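6 min read

Section 4. Folding and Stacking on the Bed Surface

This section covers folding garments by hand on a made bed, for households and rental units set up with Prirkard drawer inserts and the Plamby under-bed drawer. It assumes that the inserts were fitted as described in Section 3 and that the drawer runs freely on its rails. Closet rails and hanging storage are handled separately.

4.1 Preparing the surface

1. Make the bed completely. Pull the top cover flat from the foot end, then from each side.

2. Smooth the cover from the center outward. Ridges in the cover transfer to thin fabrics and will show after the garment has been in the drawer for a few days.

3. Move pillows off the bed or push them to the far end. The clear area should be wider than the largest garment with its sleeves spread.

4. Set the sorted laundry on a chair or bench beside the bed. Do not pile it on the folding area.

Note: A printed cover is acceptable. Checks, plaids and patchwork prints give straight lines that can be used to square up an edge. On a plain cover, use the edge of the mattress instead.

Caution: Garments must be fully dry before folding. Check waistbands, cuffs and pocket linings by hand. A damp seam inside a closed Plamby drawer will mark the liner and may mark the garments next to it. If in doubt, leave the garment on the rack for a further 48 hours.

4.2 Order of work

Fold light colors first and black garments last. Black fabric picks up lint from everything folded before it, so run a lint roller over the cover between the two groups. Winter covers with a brushed surface shed more than woven ones. Units that change to holiday bedding in December should expect to roll the cover twice.

Within each color group, start with the largest items. They form the base of the stack.

4.3 Folding a dark garment

1. Lay the garment face down on the cover. Turn it so that the hem is toward you.

2. Find both side seams. On black fabric the seams are hard to see from above — feel for them with the thumb and follow them to the hem.

3. Take hold of the fabric at one side, away from any elastic or drawstring. Lift only as much as is needed to clear the cover.

4. Carry the lifted side across to the center line and lower it. Keep a second hold on the far edge while doing so. If the far edge is left free, the lower layer slides with the upper one and the fold comes out slanted.

5. Release, and press the fold from the hem upward with a flat hand.

6. Repeat with the other side. The two folded sides should meet without crossing.

7. Fold the hem end up to the top edge. For the shallow Prirkard insert, fold once more.
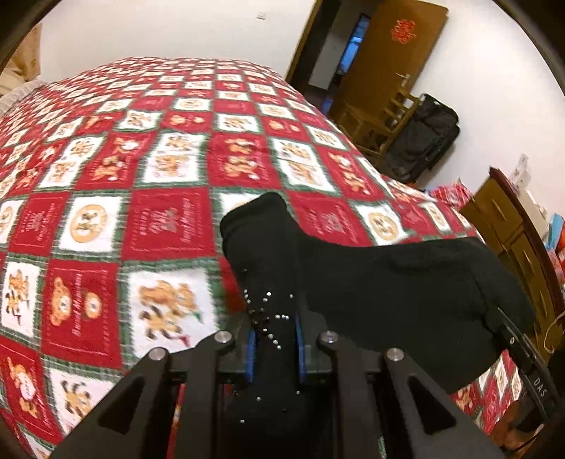
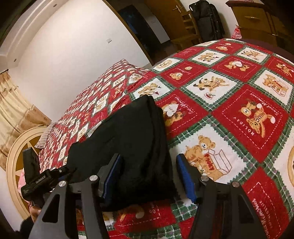
Black garment on the patchwork-print cover, two views.

8. Check the height of the folded item against the insert wall. It should stand slightly lower than the wall. If it stands higher, open the last fold and repeat step 7 with a tighter crease.

9. Turn the folded item over so that the open edges face down, and set it aside at the foot of the bed.

Note: Slippery linings may not hold a crease. Place the folded item under a heavier one for a few minutes, then continue.

Caution: Do not fold over zippers, metal snaps or hard badges. Route the fold line beside them. A metal part pressed against the insert wall will score the coating and can snag knitwear stored in the next compartment.

4.4 Stacking

1. Build each stack on the bed before moving it. Place no more than four folded items in one stack.

2. Align the stack at the folded edge only. The open edges may differ in length, and trimming them into line loosens the folds underneath.

3. Slide one hand under the stack and rest the other on top. Lift straight up.

4. Lower the stack into the insert with the folded edge toward the front of the drawer.

For upright storage, skip steps 2 through 4. Stand the folded items on edge, one behind another, and fill the compartment until they support each other. Leave a gap wide enough for two fingers. A compartment packed full will bow the divider, and the drawer may catch when it is opened.

4.5 Labels

Statora label strips clip to the front wall of each insert. Write the label before clipping it on — the pen tends to skip once the strip is curved. Use one strip per compartment. Dark garments should be labeled by type (long sleeve, short sleeve, trousers), as they are difficult to tell apart once folded.

Replacement strips are ordered under part number 1207. Strips from the older Ostrowski set are the same length but have a deeper clip, and they do not seat fully on Prirkard inserts.

4.6 Faults and remedies

Fold opens when the item is lifted. The final fold is too short. Refold so that the last layer covers at least half of the one below it.

Item is wider at one end. The side folds were not parallel. Open the item to step 4 and square the first fold against a line in the cover or the edge of the mattress.

Lint on black fabric. The cover was not rolled between color groups. Roll the cover first, then the garment, working in one direction.

Drawer stops before closing. A stack is higher than the insert wall. Remove the top item and try again. Do not force the drawer, as the rear stop can shear.

Sharp creases across the front of the garment. The item was folded face up. Shake it out, lay it face down and begin again at step 1 of 4.3.

Section 5 covers removal and cleaning of the drawer liner.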